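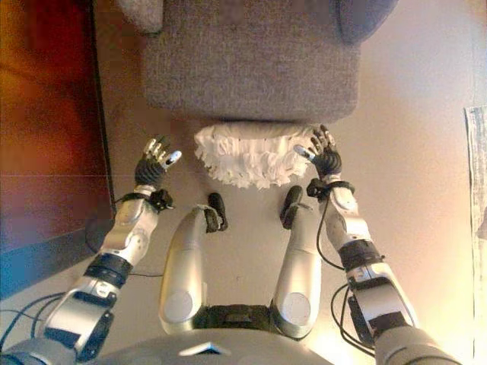
Bralley armchair in speckled grey

Bralley Armchair

I've been selling chairs out of the Brirnance shop long enough to know that most people sit in one for the length of a breath, say "ooh, that's nice" and buy it. Please don't do that with the Bralley! Come in, bring your book, bring your knitting, and sit in it until you've forgotten you're in a shop. It's a firm chair and it takes a little while to make sense.

I started stocking it because I was fed up with armchairs that swallow you. You know the ones, you need a run-up to get out of them and you leave half your change behind. The Bralley has a flat, square seat and it stays flat. You sit on it more than in it. My own has been in the front room at home for two winters now (well, two and a bit) and the dog has claimed it every afternoon from about lunchtime on, and the seat still looks the way it did when I dragged it in from the car.

The fabric

The one in the photo is the grey. There's a fine speckle through it, lighter and darker flecks together, and I'm very fond of a speckle. Plain grey shows everything. A speckle hides toast crumbs, pet hair of most colours and whatever it is that comes off children. We also do it in Moss, Rust and a dark navy, and all of them have the same weave.

If you're ordering from home, ask me for swatches first. I'll post you up to 5 for free. Look at them in the morning and then again with the lamps on, and put them next to your curtains, not next to your phone. The grey especially goes quite blue beside a warm timber floor and quite brown beside a cool white wall, and I'd much rather you found that out with a scrap of cloth than with a whole armchair.

Size and fit

The Bralley is 661 mm across at the widest point, which is the outside of the arms. That's narrow for an armchair and it's the reason a lot of people end up with it. It goes in bay windows and the corners of bedrooms, and one customer has hers on a landing, which I'd never have thought of.

Do measure your doorway before you order. Measure the real gap with the door open, with a tape, and remember the door itself takes up some of it. If you've got a tight turn at the top of the stairs, send me a rough sketch and I'll tell you what I think. I've been wrong once and we got it in through the balcony.

The arms are rounded and padded all the way along. They're lovely to lean on and no good at all for balancing a cup of tea. I've tried. If you want somewhere to put a cup, have a look at the Basby side table, which tucks in close beside the chair and is a nice height for reaching without looking.

Bralley or Jaramillo?

I get asked this most days. The Jaramillo is the bigger, softer one with the loose cushion, and it's better for curling up sideways with your feet under you. The Bralley is better for reading, sewing, feeding a baby, or anything where you want your back up and your elbows supported. If you've got sore knees, go the Bralley. If you fall asleep in front of the telly, go the Jaramillo and take the footstool too.

You can mix them, by the way. They come in the same fabrics and they look good facing each other without being a matching set.

Looking after it

Vacuum it with the soft brush every couple of weeks, and get down the sides while you're there. For spills, blot with a clean, barely damp cloth and work from the outside in so you don't spread a ring. No scrubbing, and go easy on the supermarket foam sprays, which can leave a pale patch that's harder to shift than the stain ever was. Keep it out of full afternoon sun if you can. Every fabric fades eventually, even the ones that swear they don't.

The cover isn't removable. I know, I know. Removable covers are handy but they go baggy at the corners, and I like this one because it fits properly.

Delivery

Local delivery is free and we'll carry it to the room you want it in, up one flight of stairs. Further out we use a carrier, and they'll bring it to your front door. Allow 20 working days, a little more if you're ordering Rust, as that one's only made up in batches. It arrives fully assembled, so there are no allen keys and no bag of mystery screws.

If you change your mind, ring me within a fortnight and we'll sort out a return. I do ask that you keep the wrapping until you're sure. Floor stock goes on sale in October when I clear room for the summer outdoor range, and there's usually a Bralley or two in that lot, so pop your name on the list if you're happy to wait and not too fussy about colour.

In the shop now: grey, Moss and navy to sit on, Rust as a swatch only.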